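Business » Automation

Eder wants $2,358 a month for a machine that folds laundry, and Anjani Tjoa has the quote taped above her desk. Her aged-care laundry in Gurton goes through 848 garments on a busy day. The January budget has room for one big purchase, and the dryers are getting old. 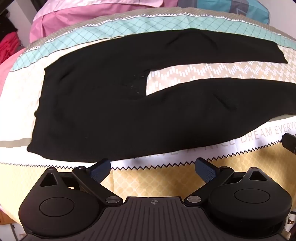 The sales pitch leans hard on labour savings. Ask what happens with dark knits, or anything left in a heap, and the answers get vague. Training is an extra $149 an hour, with a minimum of 5 hours.

Ivar Aasen, who does the books, would sooner rent for a season. "They've shown us towels," he says. "Towels were never the problem."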